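Chapter 4
Looking After a Small Handling Cell

Most of us meet our first robot cell when it is already running, and it is easy to suppose that somebody set it up once and then went home. The cell we shall follow in this chapter, a single-arm Plirnov at the Indthorpe workshop, has been set up afresh more times than I care to remember, and I have grown rather fond of the job.

We shall begin with the table, dull as that may sound. A cloth that has crept towards one side will spoil a morning's work just as surely as a worn bearing (I speak from experience!), so smooth it out before you touch the controller. Next come the joints, which want a look every 1000 hours, and then the Fledov gripper pads, which you will learn to clean and change in Section 4.

Only then do we choose the things to be handled. Beginners like tidy blocks, but a long toy water pump with a round barrel, a spiral-bound notebook and a small printed box will teach you a good deal more about grip and approach.
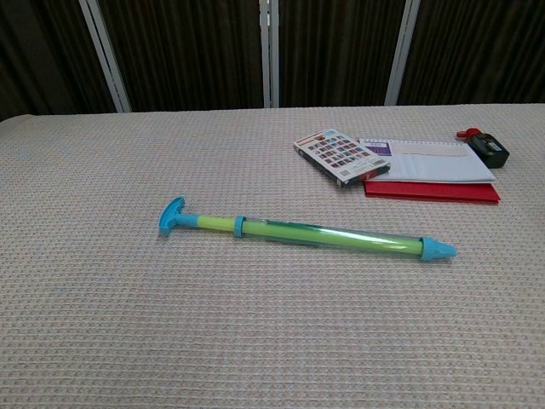 Keep a written note of every change you make, however small, and do it before your tea. By the end of the chapter you should be able to bring the cell up from cold by 9 in the morning.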